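フルディッツ生活文化館（Fluditz）
施設・備品のご案内 ＞ 調理実習室 ＞ 備品一覧 ＞ 鉢・ボウル類

備品番号134　大型ボウル（白・赤縁）

区分：調理実習室備品（貸出対象）
保有数：6点
シリーズ名：Brondel
納入元：Stępień
保管場所：調理実習室　食器棚　下段
使用料：室の使用料に含む
館外貸出：不可（分館Nindlowでの使用を除く）

概要

備品番号134の大型ボウルは、調理実習室をご使用の団体および個人の方にお使いいただける共用備品です。生地や和え物の混ぜ合わせ、サラダ等の盛り付け、果物や野菜の取り置きなど、調理台と食卓の両方で用いることを想定して配備しております。内側は白、外側は濃い赤で、口縁に細い赤の線が入ります。見込み（内底）に果実を思わせる赤い絵柄があり、当館で保有するボウル類のうち絵柄のあるものは本品のみです。申請書には「134番」または「赤縁の大型ボウル」とご記入ください。

同じBrondelの小鉢および取り皿は、食器類のページに別の備品番号で掲載しております。盛り付けの色合いをそろえたい場合は、併せてご申請ください。なお、小鉢の外側は白であり、本品とは配色が異なります。

主な用途

・パン、焼き菓子等の生地の混ぜ合わせ
・サラダ、和え物、マリネの調製および盛り付け
・洗浄後の野菜、果物の一時的な取り置き
・試食会、発表会における取り分け用の鉢
・調理講座における手順の実演

ハンドミキサーを用いる場合は、金属製の羽根が内面に当たらないようご注意ください。固い生地を長時間こねる作業には、備品一覧の「こね台」または深型の金属ボウルをお選びください。本品の内面は光沢仕上げのため、金属製の泡立て器やおろし器の使用により細かな筋が残ることがあります。木べら、シリコーン製のへら、樹脂製のカードは食器棚の引き出しに備え付けてあります。

使用できないこと

次の使用はお断りしております。

・直火、オーブン、オーブントースター、電子レンジでの加熱
・冷凍庫での保管
・食品以外のもの（染料、粘土、石けん液等）の混合
・内側に刃物を当てて食材を切ること
・飲食物を入れたままの室外への持ち出し

湯せんについては、下に置く鍋の縁との間にがたつきが生じやすいため、湯せん用の金属ボウルをご使用ください。染色や石けん作りの講座で容器が必要な場合は、工作室の備品をご案内いたします。工作室の容器と調理実習室の容器は相互に使用できません。

貸出の申請

調理実習室の使用申請は、使用日の32日前から受け付けております。備品の申請は室の使用申請と同時に行うことができますが、後日の追加も可能です。追加される場合は、使用日の前日の午後5時までに窓口へお申し出ください。

申請書の備品欄には、備品番号と点数をご記入ください。点数の記入がない場合は、1点の申請として取り扱います。同じ時間帯に室を分割して使用する団体があるときは、双方の人数に応じて点数を調整させていただくことがあります。

当日の受け渡しは行っておりません。使用開始時刻になりましたら、使用者ご自身で食器棚の下段からお出しください。棚の扉は引き戸で、左側から開きます。取り出しの際は、重ねたまま持ち上げず、上の1点ずつを両手でお取りください。

調理実習室の定員は23名です。見学者、付き添いの方、講師を含めた人数でお申し込みください。未就学のお子様も1名として数えます。

使用上の注意

使用前に、口縁、外側および内底を目で確かめ、欠けやひびがあるものは使用せずに窓口へお渡しください。欠けを見つけた場合、その時点での申し出であれば使用者の責任とはいたしません。使用中に落下や衝突があったときは、外見に変化がなくても、食品を別の容器に移してからお知らせください。

移動の際は必ず両手で底を支えてください。口縁の一か所をつまんで持ち上げること、中身を入れたまま片手で傾けることはおやめください。調理台の上で滑る場合は、固く絞った布巾を下に敷いてお使いください。布巾は各自でご持参いただくか、室内の貸出用布巾（使用後は所定のかごへ）をご利用ください。

酢や柑橘の果汁を用いた料理は、入れたまま長く置かず、供する直前に合わせることをお勧めします。トマト、ウコン、赤しそ等の色の濃い食材を用いた後は、速やかに洗浄をお願いいたします。

洗浄および返却

使用後は、次の手順で洗浄し、元の場所へお戻しください。

一　食品の残りを取り除き、生ごみは所定の容器へ捨てる。
二　ぬるま湯と台所用中性洗剤を用い、やわらかいスポンジで内外を洗う。
三　口縁の裏側、外側の底まわりに洗剤が残らないようすすぐ。
四　備え付けの乾いた布で水気を拭き取る。
五　1点ずつ間に仕切り布を挟み、3点までを重ねて棚に収める。

研磨剤入りの洗剤、金属たわし、漂白剤は使用できません。油分が多い場合は、先に紙で拭き取ってから洗ってください。調理実習室の食器洗い乾燥機は小型の食器を対象としており、本品は入りません。

退室時刻の15分前には洗浄を終え、点検表に点数をご記入ください。点検表は流し台横の壁に掛けてあります。記入後、窓口の係員が室内を確認いたします。

破損・汚損の取り扱い

破損した場合は、破片に素手で触れず、室内備え付けのほうきとちり取りで集め、窓口までご連絡ください。食品を扱っている台の近くで破損が生じたときは、その台の上にある食品はすべて廃棄していただきます。通常の使用による絵柄の薄れ、細かな擦れについて弁償を求めることはありません。著しく不注意な取り扱いによる破損は、館の使用規則に基づき、同等品の納入または実費の負担をお願いすることがあります。

点検と入れ替え

当館では毎年3月に調理実習室の備品点検を行い、この期間は本品を含む鉢・ボウル類の貸出を休止いたします。休止する日程は館内掲示および窓口でお知らせします。点検では口縁の欠け、内面の傷、底のがたつきを確認し、使用に適さないものは納入元へ照会のうえ入れ替えます。入れ替えの時期により、個々の絵柄の位置や赤の濃さにわずかな差が見られることがありますが、用途上の違いはございません。

分館Nindlowでの使用

分館Nindlowの調理コーナーで本品を使用する場合は、別途、備品移動届が必要です。届の受付は本館窓口のみで行います。運搬には専用の仕切り付き容器を用い、1回の運搬は2点までとしてください。分館では棚の都合により終夜の保管ができないため、当日中に本館へお戻しいただきます。分館の閉館時刻と本館の窓口終了時刻は異なりますので、返却に要する時間を見込んでお申し込みください。

関連する備品

・深型金属ボウル（湯せん、こね作業用）
・ざる（大・中）
・こね台
・Brondel　小鉢、取り皿
・滑り止めマット

滑り止めマットは数に限りがあり、先着順での使用となります。

お問い合わせ

備品の使用に関するお問い合わせは、本館窓口にて承ります。電話の場合は、備品番号と使用予定の時間帯をお伝えください。講座内容に応じた備品の選定についてのご相談は、午前中の時間帯にお願いいたします。 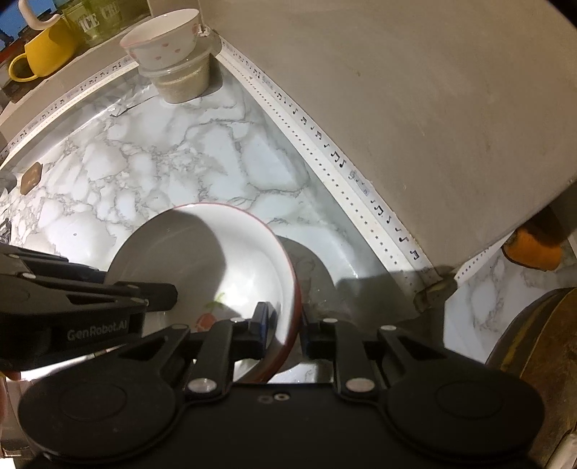

調理台での置き方についても、使用規則に定めがあります。本品は天板の縁から十分に離し、台の内側に安定させてお使いください。灰色の筋が入った白い大理石調の天板では、本品の赤い外側は見分けやすい一方、白い器や皿は天板の色に紛れやすいため、併用される際は置き場所にご留意ください。また、光沢のある内面は照明の当たる側が明るく光り、反対側には影が落ちますので、洗い残しの確認は器の向きを変えて行ってください。内底の赤い絵柄と、その脇の黄緑色の小さな葉の模様は食材の色と見誤ることがあり、洗浄後の点検では指先で触れて確かめるようお願いいたします。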